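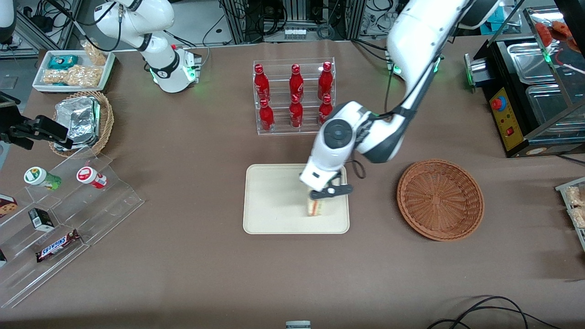 Mesa de lanches para 35 pessoas – tabuleiros, cestos e bebidas

mcuesta_lx
1/4/26
Boa tarde. Fiquei com a organização do lanche da associação de moradores. São 35 pessoas, em pé, sem serviço à mesa. Tenho sanduíches cortadas em triângulo, aperitivos de pacote e refrigerantes em garrafa de vidro pequena. A mesa leva uma toalha castanha de pano que já cá estava em casa.
A minha dúvida é a disposição. Ponho as sanduíches num tabuleiro bege com rebordo, ao centro, e os pacotes num tabuleiro branco ao canto? Ou separo tudo em cestos?

ferro_e_sal
Tabuleiro para as sanduíches, sempre. Nos cestos de vime ficam migalhas entre as varas e depois não há quem as tire. O rebordo ajuda quando se leva o tabuleiro da cozinha para a sala.

Balico
Discordo em parte. Um cesto redondo forrado com guardanapo de pano aguenta bem sanduíches e lava-se o guardanapo no fim. Uso isto há 8 anos em festas da escola. O que não faço é empilhar mais de duas camadas, a de baixo fica espalmada.

mcuesta_lx
Tenho dois cestos de vime. Um está com as formas de alumínio, aquelas amachucadas, que quero usar para os aperitivos soltos. O outro está vazio, é baixo e de fundo direito.

ferro_e_sal
O vazio deixa-o ao lado das sanduíches, para guardanapos ou para pão. As formas de alumínio amachucadas endireitam-se com o fundo de um copo, mas eu não servia nelas. Fica feio.

Covadonga Pastor
Fica feio mas é prático. As pessoas tiram uma forma, enchem e vão à vida delas. Com taças grandes anda toda a gente a meter a mão. Eu deixava as formas no cesto, perto dos pacotes, e abria os pacotes à medida que fossem precisos. Abertos todos de uma vez, ao fim de uma hora está tudo mole.

mcuesta_lx
Faz sentido. E as bebidas? Tenho um expositor de acrílico transparente de dois degraus, leva seis garrafas, três em cada degrau. As garrafas são as vermelhas, de tampa vermelha.

Balico
Seis garrafas para 35 pessoas não chega a nada. O expositor serve de montra, o resto vai para uma caixa com gelo debaixo da mesa. Vai repondo.

wurska77
O degrau de trás é sempre o último a ser mexido, as pessoas tiram da frente. Põe o expositor atrás do tabuleiro, não ao lado. Ao lado leva cotoveladas. E põe um abre-cápsulas preso com um cordel, se as tampas não forem de rosca.

ferro_e_sal
Atrás do tabuleiro obriga a passar o braço por cima das sanduíches para chegar à bebida. Eu punha as bebidas noutra mesa.

wurska77
Se houver outra mesa, sim. Ela não disse que havia.

mcuesta_lx
Não há. Há uma bancada na cozinha, mas fica longe.

Covadonga Pastor
Então fica atrás e afasta-se a mesa da parede, para se servirem dos dois lados. Fizemos assim em novembro na sala da Clistton e não houve filas.

Balico
Quantidades: conta com 200 ml de bebida por pessoa na primeira hora. Sanduíches, quatro triângulos por cabeça. Sobra sempre alguma coisa, leva película.

mcuesta_lx
Obrigada a todos. Vou afastar a mesa e deixar o expositor atrás. Quanto às formas, ainda não decidi.

ferro_e_sal
Taças.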